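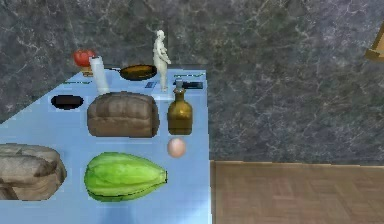
Thursday, evening

The second week of the diplomatic studies module has closed, and I record the main points while they are fresh. The subject was mediation by small states, and the set reading was the Adalska case, which the department adopted this year in place of the older material on fisheries.

The morning lecture was given by Gladys Massawe. She confined herself to the period before formal talks began, when the two delegations would not share a building and messages were carried between hotels by a junior official. Her argument was that the host government gained its influence from this dull clerical work, and that the later conference merely confirmed what had been settled on paper. The students received this with some doubt. Several had come expecting to hear about speeches and signatures. Attendance was good, and the register shows only 4 absences, all of them notified in advance.

I took the afternoon seminar myself. The group was asked to separate three terms which the reading uses loosely: good offices, facilitation and mediation. Junhao Ye proposed that the test should be whether the third party may put forward a text of its own. This served us well for most of an hour. It failed when Awuor Mussa pointed out that the Adalska hosts had supplied a draft without putting their name to it, and that both sides had pretended it came from the other. The seminar did not resolve whether an unsigned draft counts. I have promised to return to the question next week and must find a second case to set beside this one.
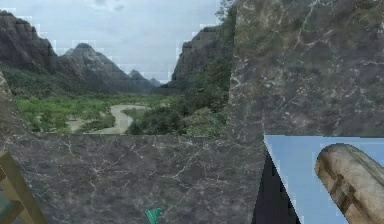 The written exercise remains a difficulty. Students are required to submit a briefing note of up to 2000 words, and the notes from the first week ran close to that limit without reaching a recommendation. Too many began with the history of the dispute. I have drafted a short instruction stating that the recommendation must appear in the opening paragraph, and that background is to be kept to a single page. Atieno Kimaro, who marks the second group, agrees with the wording but wishes to remove the sentence about footnotes. I have removed it.

Correspondence was received from the Trostel Institute concerning the exchange of teaching cases. They offer the Zirkimari border file, 482 pages in its present state, on condition that we prepare a shortened version for classroom use and return it to them by January. The offer is a fair one. The labour of cutting it to 40 pages is considerable, and the department has no allowance for it at present. Natalia Solís has asked to see the annexes before any reply is sent, and I have arranged for copies to be made. 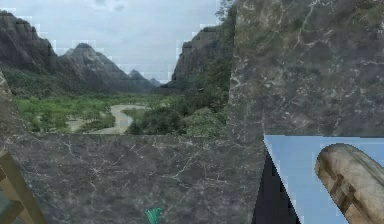 The simulation paper for the final week also needs attention. At present it gives each delegation a statement of aims and a list of concessions, and almost nothing on where the parties are supposed to be. I consider this a fault. In the Mrema talks the choice of a valley between the two capitals decided how often the delegates could consult their ministers, and therefore how much they could concede in a day. Our own paper should give the participants a place they can picture: dark, jagged mountains on the left, a tall rocky cliff on the right with trees beside it, and a pale, overcast sky over the whole. A paragraph would be sufficient. I shall add the state of the road and the hours of the telephone line, and leave the rest to the delegations.

Matters outstanding: the reply to Trostel; the second case on unsigned drafts; the room for the final week, for which no confirmation has been received. The marking of the first briefing notes is to be completed before the next lecture. I have eleven still to read and will begin with those from Awuor's group.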